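The Work Goes Home to the Bedroom

At Irnport, teaching a machine to make a bed begins with people who already know how
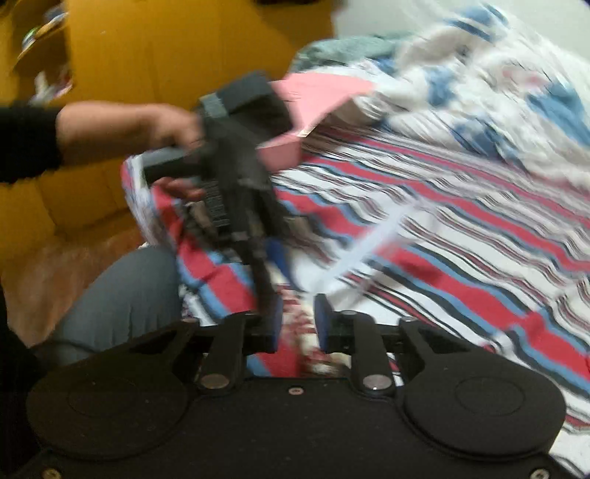

A different kind of shift

Bonifacio Sepúlveda worked 19 years in hotel laundries before he came to Irnport. Now he holds a black two-fingered gripper in his hand and works on beds, one after another, with striped sheets and heavy blankets. The machine that will learn from him, named Poko, stands in another building.

"My hands know the sheet," he tells me. "With the gripper I have only two fingers, so I had to learn again."

The company started this work in June with a team of 2. Each person must deliver 1000 good recordings before the first review. Sepúlveda has 446.

What he misses is the talking. In the laundry four people folded together and the day passed quickly. Here the colleagues speak little, they look at the fingertips. His back hurts less, he says, but his wrist hurts more – the tool is heavy after lunch.

The pay is better than at Ivthorpe, the hotel group where he was before. Some old coworkers there ask him if he is training the thing that will replace them. He has no good answer for it. He tells them that a wrinkled sheet is still difficult for Poko, and that he will call them on Sunday.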